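Search this site
Search

Clearing the big table

February 23, 2022

I've been putting this job off since we moved to Caltholm. The big table is where everything lands: tools, mail, snacks, bits of tape. By June I'd like to be able to eat at it.

I gave myself 74 minutes, the length of one Prikero album played right through. The front came up quickly. The back is another matter, and I haven't decided where the orange and black gear should live.

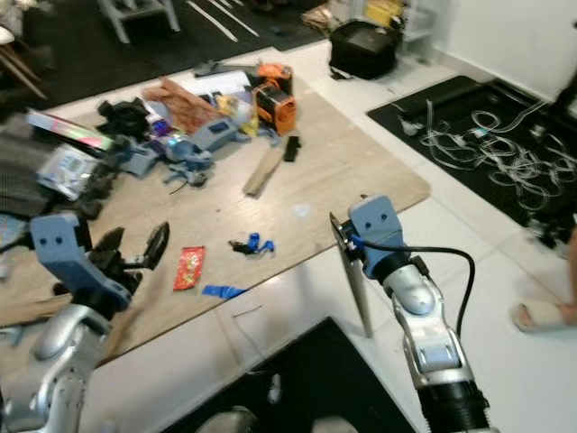 The table, with the worst of it up the back. Snack packet still at the front.

My rule is that anything I can't place in five seconds goes on the floor to be sorted later. It does mean the floor gets worse first. I kept the cardboard boxes by the wall because I always need one the week after I recycle them.

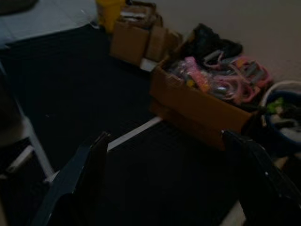

Floor pile: open box of odds and ends, blue bin beside it, small boxes behind.

The pink plastic bits can go to the Satti Street op shop if they'll have them. Cords I'll go through on the weekend. I'm also after a shelf in a neutral colour, almost three feet wide, if anyone local is getting rid of one.

Contact | © Plerkar | Back to top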